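About Gadico

Gadico supplies adhesive fixings and small wall hardware to landlords, schools and offices. The company trades from a single unit at Zondgate and holds 540 stock lines, most of them for use on painted plaster, tile and coated board.

Each adhesive line is load tested on four surfaces before it is listed. Samples hang for 26 days at a constant weight, and the rated load is set at 40 per cent of the lowest failure figure.

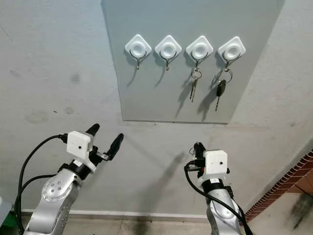
Adhesive hooks with white bases, set in a row on a grey panel.

Trade accounts are open to any business with a delivery address on the mainland. Orders placed before noon leave the same day, except on Thursday, when the stores close for stock checks. The Meireles range of screw-fixed rails is made to order and has a longer lead time.

Data sheets for 177 lines can be requested from the sales desk.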